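Saltton puts second robot arm on hold, asks for parts money first
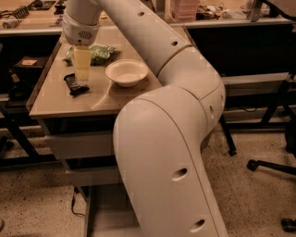
January 29, 2021

SALTTON - The Saltton shop will wait on a second robot arm and spend the first part of this year's equipment money on spares, grippers and a service plan, according to the budget note that went out to staff this morning.

The note runs 4 pages. Most of it is tables. Short version: one arm stays, the second gets looked at again after summer, and the order for spare gripper parts goes in next week.

Two quotes are on file for the second arm. One from Brornosier, which wants a deposit up front and gives a delivery time of 52 weeks. The other from Vandenberghe, quicker but with training billed seperately. Neither quote covers installation. Neither covers floor work either, and the shop would need some if the new arm goes anywhere but the carpeted side.

What the shop wants an arm for has not changed. Mixed small items, picked up off a desk and put down again. Bowls, bags, wrapped snacks, blocks. Soft packaging is still the sore point, and the note says the buyer should ask both suppliers for a trial on plastic bags before anybody signs. A trial on boxes alone won't count.

The parts list is the bigger suprise. Finger pads go fastest and the shop has been buying them in small lots, at small-lot prices. The plan now is a single order of 200 pads, enough to get through the year with some left in the drawer. Also on the list: two spare gripper modules, longer cables, a lockable cabinet. The cabinet was cut last year and is back.

Service is the other line. Narnell has offered a yearly plan with a site visit inside 180 minutes of a call, weekdays only. Weekend cover is extra and was left out. Staff who run Saturday shifts have already complained about that one, and the note promises another look at the price before the plan is signed.

Some of the money is going on furniture. Desks the right height for the arm, shelving, a proper bench for tools. Dull stuff but it was asked for three years running. Bids for the shelving are due back by mid-month.

Not in the budget: a safety scanner for the walkway. It was priced, then moved to the building account, where it will compete with the roof. The note gives no date for a decision. Until then the taped line on the floor stays and so does the rule about keeping chairs behind it when the arm is running.

Leasing came up too. Vandenberghe offers a lease on the same model, with the option to buy at the end. Monthly cost looked fine on paper. Insurance and the return charge did not, and the finance office sent it back with questions. Answers were due in January and had not come in by the time this was posted.

Anyone who wants something added to the parts order has until Wednesday noon. Use the usual form, put the part number in the first box, and say which bench it is for. Late requests go in the next order, which won't be before spring. Questions on the service plan go to the front office, same extension as before.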